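« On a raccordé 112 foyers en quatre mois, et la vallée capte enfin ! » Reinaldo Barros parle vite quand il est question de Talavera, le réseau de fibre rurale que pilote Grevano.

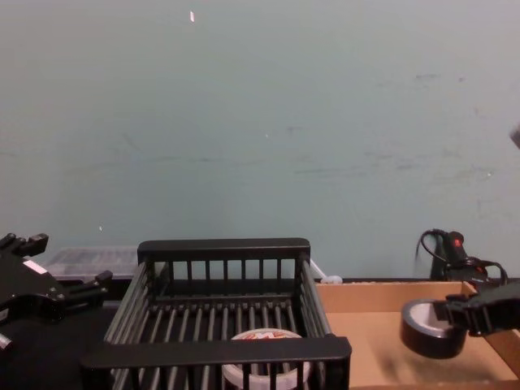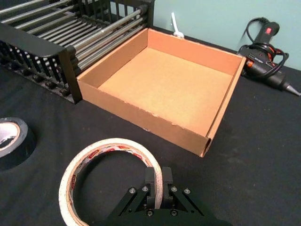
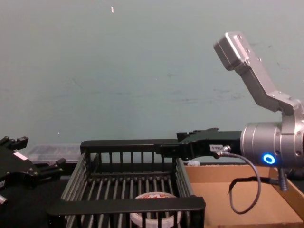

*Propos recueillis par Shota Oshima*

Son prochain chantier, en juin : 78 kilomètres de câble aérien vers Purketti. « Les poteaux sont déjà là, on les partage avec l'électricien, c'est formidable ! » Et le tarif de gros ? « Ouvert à tous les opérateurs, le même pour chacun. Wumbridge a signé hier soir, j'en suis ravi. »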